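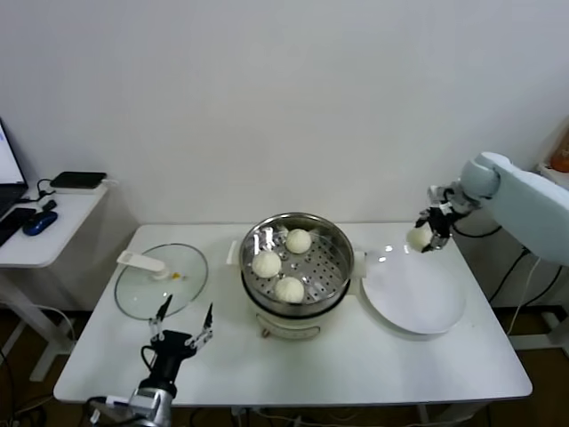 Kevser Kaplan would like the finger pads checked before every shift and the cables checked with them, and she wants both checks written down. Under the maintenance procedure that Rustoteo released in November for its two-arm food handling cell, they now are.

Flerkska, November
By Sinan Kılıçarslan
Reading time: 3 minutes

Rustoteo has issued a revised setup and maintenance procedure for the Toprak cell, a table-mounted station in which two arms with two-finger grippers move steamed buns between a steamer and a plate. The revision replaces the commissioning notes supplied with the first cells and applies to all units now in service.

The procedure opens with the table. The steamer base is set at the center, the plate to the right and the glass lid flat to the left, outside the path of the right arm. Positions are marked on the table surface with a template. If the table or the steamer is moved, the reference points for both arms must be taught again, starting with the rim of the basket.

Grip force is set next. A steamed bun deforms under light load and its skin tears if the fingers close too far, so closing travel is limited in software and confirmed on a test bun before the cell is released. The right gripper must hold the bun above the plate for 9 seconds without slip and without a visible mark on the surface. If the bun slips, the pads are cleaned and the test is repeated before any change is made to the force setting.

The left gripper is parked with its fingers open whenever the right arm is working over the basket. In the parked position the technician checks the finger linkage for play, moving each finger by hand with the drive off. Linkage pins are replaced as a set.

Steam is the main cause of wear. Condensate collects at the wrist joint and on the cable where it leaves the gripper body. The earlier notes called for a wipe-down at the end of the day. The revised text calls for one after each basket, with the arm withdrawn and the steamer switched off. Cleaning solution must not be sprayed on the gripper. A damp cloth is sufficient.

Cables are to be routed with a free loop at the wrist, long enough for full rotation. A cable that pulls straight at any point in the cycle is to be rerouted before the cell is run again. Connectors are inspected every 70 operating hours.

"Most of the faults we logged were at the cable or the pad," said Kaplan. "The motors gave us very little trouble. The old notes spent two pages on the motors."

The intervals are based on service records from a test cell in Flerkska, which completed 2,355 pick-and-place cycles during the review period. Of the stoppages recorded, 95 percent were cleared at the station with hand tools. The remainder required a gripper exchange. The exchange procedure is given in the appendix, with torque values for the wrist screws and the order in which the connectors are released.

Replacement pads and linkage pin sets are stocked by Plarkico and can be ordered under the existing part numbers. Pads from the first production run do not fit the current fingers and should be discarded.

The procedure is supplied as a printed binder and as a file on the service portal. Operators who hold the earlier notes should remove them from the cell.

Recent items
Plarkico extends stock of gripper spares
Toprak cell: revised template for table positions
Service portal closed overnight for maintenance
Wrist cable kit, fitting notes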